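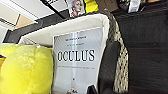

One reader wrote in to say that she had rewritten the same safety warning in four different manuals before lunch, and was there really no better way? There is, and I'm so glad she asked, as it's my favorite thing to teach (my family has heard plenty about it).

Home | Guides | Templates | Glossary | Contact

Setting up shared snippets

A snippet is a small piece of text you write once and pull into as many manuals as you like. At Rillow we had 77 of them by February, and I still remember how pleased I was with the first!

1. Open two manuals side by side and look for passages that say the same thing, even if the wording has drifted a bit over the years.
2. Pick the clearest version, tidy it up, and save it as its own file.
3. Name the file after what it says. "Unplug before cleaning" beats "warning-new-final" every time.
4. Replace the old passages with a link to the file, then build both manuals and read them through.

Do go slowly with step four. A sentence that begins "As explained earlier" may have nothing earlier to point to in its new home, and I've been caught by that one more often than I'd like.

669 shares | 2 comments

© Emholm Guides | Contact us | Back to top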